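About Clukholm

Clukholm is a small company that makes and fits draught-proofing for old timber windows and doors. We began as a joinery repair shop and still do our own joinery, but for most of our history the bulk of the work has been seals: cutting grooves into existing sashes, fitting brush or blade strips, and rebalancing the window afterwards.

The workshop has a staff of nine. Four work at the bench, three fit on site, and two handle surveys, ordering and the phone. We do not use subcontractors for fitting.

What we make

Grameck is our brush seal for sliding sashes. The pile is woven polypropylene with a central fin, held in a rigid carrier that sits in a 3 mm groove. It is used on meeting rails and staff beads, where the two faces slide past each other and a compression seal would drag.

Kassa is a compression seal for casements and hinged doors. It is a hollow silicone tube with a barbed tail. It closes gaps of 2 to 5 mm and should not be painted, as paint stiffens the wall of the tube and it stops recovering its shape.

Sement is a two-part filler for decayed sill ends. We developed it for our own repairs and began selling it after other joiners asked for it. It can be planed after 20 hours at normal room temperature. In an unheated building in February, allow longer.

How a job runs

A survey comes first. We measure the gap at eight points on each sash, check the cords and weights, and note any rot. Loose joints are repaired before any groove is cut — a seal fitted to a racked sash will wear through at one corner. Most sashes stay in the building and are worked on a folding bench in the same room. Those needing new rails come back to the workshop and a temporary panel goes in.

A typical house has over 25 opening lights and takes us a working week, starting on Monday. Added seals mean added friction, so weights are corrected before the sash goes back.

We do not fit secondary glazing or plastic replacement windows. We will survey listed buildings, but consent is for the owner to obtain.

Visiting

The trade counter opens at 8 a.m. on weekdays. Seals are sold by the metre or in 32 m coils. Offcuts of Grameck are sold by weight.
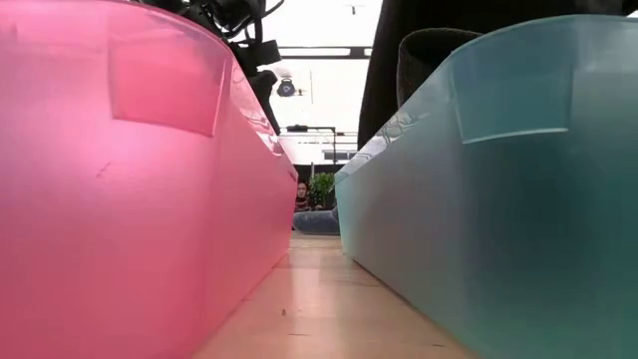 Samples of either seal can be posted on request. Please state the groove width and whether the window slides or swings.

Comments

sashowner_k: Do you sell the Kassa strip in brown? Only white is listed.

Clukholm: Brown and black are both stocked at the counter. The list is being updated.

pellow77: Used Sement on two sills last winter. Planed well, but it blunts the iron quicker than softwood does.

This site uses cookies to remember your basket. Accept | Settings

Clukholm — contact the workshop | © Clukholm, all rights reserved | Back to top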